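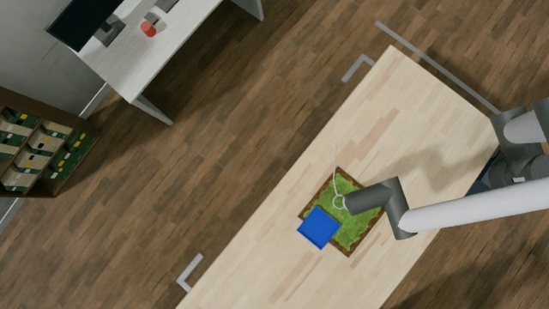
May
By the Stirnness simulation desk

Gripper season, part two

We spent most of the spring deciding which gripper to bolt to the pair of arms at Stirnness, and we did nearly all of it in simulation, where the hardware is free and dropping things makes no noise. The job was the cord pickup: get hold of a thin white cord that starts in a small loop on the tray of fake grass, and lift it without dragging half the table along. There's a blue cube in the mix too, as an obstacle. It is an excellent obstacle. It has been hit by everything we own and several things we don't.

Three grippers, two controllers and one argument about camera placement follow, in the order we got to them.

The Říha short-finger
Stubby, strong and completely sure of itself. Over a block it's a pleasure. Over a cord it closes with great authority on the grass next to the cord, then reports a successful grasp. We raised the contact threshold, and after that it reported nothing at all, including the times it had the cord.

The Říha long-finger
Same body, longer reach, and a tendency to arrive at the loop slightly before the wrist has finished turning. This was the first one to make a clean lift on the default settings. It was also the first one to put a fingertip through the tabletop, which told us more about our collision mesh than about the gripper. The mesh has been fixed. The tabletop, being imaginary, has recovered.

The Clundden soft pads
Our favorite on paper and the slowest thing to simulate by a wide margin. The pads deform, so the solver has opinions, and a single run took long enough to go and have lunch. When it worked it was lovely: the cord settled into the pad and came up in a smooth line. When it didn't, the pad folded around the edge of the tray and we got to watch it stay there for 24 seconds of simulated time.

Scoring
Each gripper got the same starting poses, with the tray turned to a new angle every time so that no one could win by memorizing it. We ended up with 183 runs we trust. There were more, but a batch from the first week had gravity pointing a little to the left, and while the results were interesting they weren't really about grippers.

The controllers
We ran the stock Clundden controller first, then the Nisbridge one, which wants its gains in different units and won't say which. With the Nisbridge the approach over the tray got much calmer, and the last bit of descent toward the loop stopped looking like someone parking a truck. It lost points for handing over between arms. The second arm waits for a signal that the first arm sends only once it's finished, and the first arm considers itself finished very rarely.

The camera argument
High and angled, or straight down? Straight down makes the cord easy to find and makes height close to impossible to judge. High and angled gives you height, plus a fine view of a forearm covering the one thing you wanted to look at. We went with high and angled, then added 2 wrist cameras to see past the forearm, so in a sense both sides lost.

Where it stands
The long-finger is on for the next round, with the Nisbridge controller and a stiffer wrist. We're keeping the soft pads for the day the solver gets faster or we get more patient. The cord model goes from 16 segments to something finer first, as at the moment it bends like a bicycle chain under load. The cube stays where it is, unless something hits it.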